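Chapter 7
Folding, and Other Arguments with Cloth

In this chapter
Why flat comes before folded
Choosing a surface
Sorting the heap
The thirds method and the halves method
Dark garments, and finding out which way up they are
Storage: stacks, files and the chair

Words to know: grain, selvage, placket, hand (of a fabric), set crease, file fold

Mavis Fitzsimmons ran the linen room of the Huruvley Hotel for most of her working life, and she kept a notebook. It has been quoted in earlier chapters on the subject of starch, where she was severe. On folding she was worse. "Any fool can fold," reads the entry for one January. "I have hired several, and they all do it in the air."

Folding in the air is how most of us learned. You hold a T-shirt by the shoulders, pin it under your chin, swing the sleeves back, and let the bottom half flop over your forearm. The result is a T-shirt-sized parcel with a twist in it. It goes into the drawer looking reasonable and comes out looking as though it spent the night on a bus.

By the end of Chapter 6 your laundry was clean and dry, and you may have felt some pride. The trouble is that dry laundry has no interest in staying presentable. A cotton shirt left in a heap takes on the shape of the heap. Knits do this less than wovens, and synthetics less than cotton, but everything does it a little, and linen does it out of spite.

7.1 Flat comes first

A fold is a straight line put into a flat thing. If the thing isn't flat, the line isn't straight, and every fold after the first makes the error bigger. This is the whole theory of the chapter. The rest is elbows.

Laying a garment flat means more than dropping it on the table. Dropped cloth lands with its layers out of step: the front has slid an inch from the back, one sleeve is tucked underneath, and the hem has rolled up on one side. Take hold of two corners that belong to the same edge and pull them gently apart. Lay that edge down, then smooth away from it with the side of your hand. Work toward the open end so that trapped air and wrinkles have somewhere to go. Smoothing toward a seam only parks the wrinkles against it.

The work surface should be wider than your widest shirt with its sleeves out. A kitchen or dining table is fine. A bed is popular because it is large and already there, but a mattress gives under your hand, and you will be bent over it like a question mark by the second load. Bare wood is pleasant to work on, and if the grain shows clearly you can use it as a ruler: line up a hem with it and you will see at once whether the hem is straight or merely hopeful.

Keep the unfolded pile to one side, near the edge, and the middle of the table clear. Beginners tip the whole basket into the middle and then fold on top of it, which is a kind of gardening.

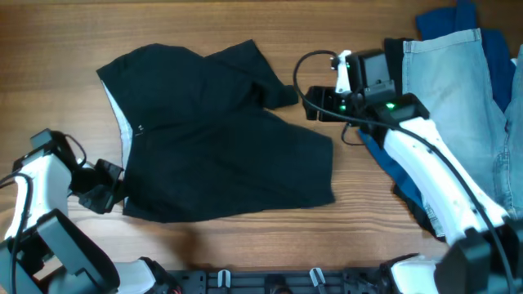 How do you tell a pair of shorts from a T-shirt when both are black and crumpled?

Feel for the waistband. Elastic or a drawstring settles the matter in a second, and if you find neither, look for the ribbed band of a neckline. Tags help less than you would hope, as some makers sew them into the side seam.

7.2 Dark clothes

Black cloth deserves a section of its own. Shadows inside a wrinkle don't show against it, so you can believe a garment is smooth when it is nothing of the kind. Trust your palm over your eyes. A low lamp off to one side also helps, and so does doing the darks first, while there is still daylight and you still care.

Linings are useful here. Where a dark garment has a pale lining, any sliver of it peeking out along an edge tells you the layers have shifted or the edge has turned over. Tuck it back before you make the first fold.

Dolores Hutchins, who wrote the household column for the Plollance Courier, advised her readers to turn dark things right side out before drying them. She received 300 letters on the subject, most of them opposed. The opposition held that drying inside out saves the color. Both sides had a point, and your instructor will have a favorite. For folding purposes all that matters is that the turning gets done before the garment reaches the table. Turning a T-shirt right side out undoes whatever smoothing you gave it.

Before you read on

Fetch three garments from your own clean laundry: one knit top, one pair of shorts and one thing you have always avoided folding. Fold each in your usual way and put them in a drawer overnight. You will need them for Exercise 7.1, where they will be taken out and looked at by a classmate.

Keep the avoided item handy even if it is a fitted sheet. Fitted sheets are covered in Section 7.6, after the Esposito method for sweaters, and students who skip ahead tend to come back.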